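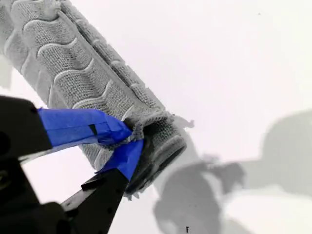 1/ Slip detection for people who hate buying sensors

New result from our corner of the lab. Two fingers, blue painter's tape on the tips, one gray knit tube. I have a graduate degree.

2/ The question: can a gripper tell that fabric is about to slide, using only motor current? No tactile skin, no fancy fingertips. Our budget had strong feelings about the fancy fingertips.

3/ Method. Pinch the tube near its open end, lift, then loosen the grip in tiny steps until it goes. Log current the whole time. Repeat until you start to resent knitwear.

4/ We did 364 lifts. We kept 231. The rest went to a logging bug that Yoon-hee Koo found in November and was very gracious about. The bug was mine.

5/ What we see: a small wobble in the current shortly before the fabric lets go. Median lead time is 300 milliseconds. That's enough for the controller to squeeze again, if the controller is paying attention.

6/ Texture matters more than I wanted it to. Raised ridges, like the wavy ones on this tube, give a nice loud wobble. Flat jersey gives you almost nothing. Amparo Giraldo predicted this at the first meeting and I wrote "unlikely" in the notes. The notes are shared.

7/ Yes, the tape. Bare fingertips gave us a different friction value every morning. Tape gives us the same mediocre one all day. We change it every 2 hours and the methods section says so with a straight face.

8/ Baseline was Stindov, our old threshold detector. It also catches slips, mostly after the fabric has landed on the table.

9/ Not solved: bunching. When the knit creases up between the fingers, the detector reads the creases shifting as a slip and clamps down like it's owed money. Somkiat Meesuk has a filter that helps on thick knits and makes thin ones worse.

10/ Draft goes to Pornthip Khunthong for comments tonight. Logs from all 364 lifts will be posted with it, bad ones included, in a folder called "bad ones." Next up is socks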